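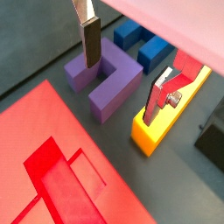
Block Puzzles, Shelf Two

Kamil Šťastný has been collecting chunky colored puzzles for longer than he has been able to solve them. The gallery below is his corner of the Hetden puzzle club's pages, updated when he remembers the password. Last changed 8th July.

The rules of the corner are simple. A puzzle goes up once it has beaten him at least 2 times. So far this has not kept anything out.

Purple U, blue U, yellow bar

The two U shapes look like the friendly members of the set. They have a slot, they have arms, and any sensible person assumes that something straight goes in the slot and that's the end of the evening. I assumed it for most of November. The purple one is my favorite to hold and my least favorite to think about, and the blue one is the same problem in a different color.

The yellow bar is the piece everybody picks up first. I would tell you to leave it till later, but I've told people that before and they looked at me with pity and picked up the yellow bar.

The maker, Trnka, sells the set under the name Histesura. It came with a folded sheet claiming 2877 ways of putting it together wrong. I suspect they stopped early. The sheet also gives a par time of 50 minutes, and I'd like to meet the person who set it and ask how they sleep.

The red one with the grooves

Every set has a piece that looks like it knows something. In this one it's the big red slab, with a channel down the middle and three bars across it, the middle one longest. My niece says it's a totem pole. My brother-in-law says it's a drain cover. I've spent enough time with it to see both sides.

It lies at the far end of the box with the yellow bar pointing straight at it, orange end toward you, like a hint. I have followed that hint several times and don't recommend it. The black angled piece to the left of the bar is the one I would lose first if I were going to lose one, and some nights I've been tempted to help it along.

Storage advice, for those who asked: a shallow open box, dark inside, so that the colors show up and you can see what you're failing at. I used to keep everything in a drawer with a lid on top, and the lid was very good for morale. A flat floor matters more than high walls.

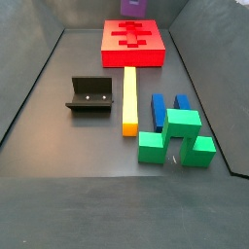

Femine wrote in to say that the orange end should be the last thing you look at and the grooves the first, and that par is perfectly reasonable if you don't stop for a sandwich. I stopped for a sandwich. The next set goes up when this one is finished, so please don't wait by the screen.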